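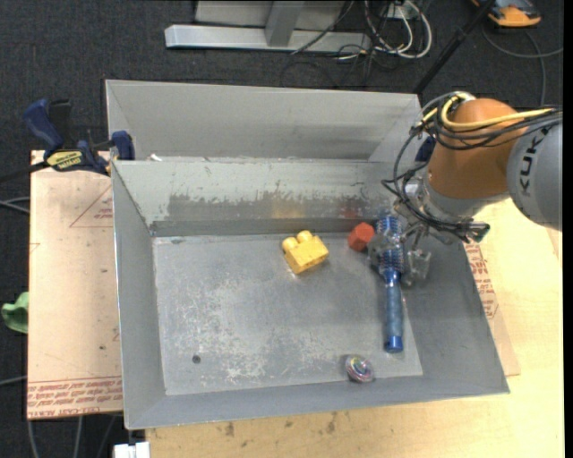
Gray metal bin with a yellow toy block inside

Plalto Cart Forum > Modules > Shipping

Kerslake rates module 2.5 and tax on shipping

Posted Jan 2, 2020 by plirkdale_parts
I moved our test store to the new Plalto release and the Kerslake module installed fine. Rates come back, but tax on shipping is now added twice at checkout. The cart page shows the right total. Store has 1,968 products and one tax zone. Anyone else?

tomcat_hosting
Clear the cache and reindex first. The old tax rows stay in the quote table after the upgrade.

plirkdale_parts
Did both. Same total.

oakbin
Look under Shipping Settings, "Rates include tax". The upgrade switched it to No on both of my stores. Set it back to Yes and save each store view separately.

tomcat_hosting
I wouldn't do that. If the carrier sends net prices you'll end up charging too little. Better to roll back to the June version until Plalach puts out a fix.

oakbin
Kerslake sends gross prices unless you asked them for net when you opened the account. It's in the module readme. Rolling back means restoring the database too, and he only has one setting wrong.

tomcat_hosting
The readme is for the old API. Mine sends net.

plirkdale_parts
Checked the log. My account gets gross. Changed the setting and a test order for 100 came out right, shipping tax listed once. Guest checkout still shows the old figure until the address is re-entered.

oakbin
Guest checkout is a separate bug. There's a patch in the downloads section, two files to replace.

tomcat_hosting
Back up your template folder before you use that patch. It overwrote my custom checkout page.

plirkdale_parts
OK, will try it on the test store tonight and post the result.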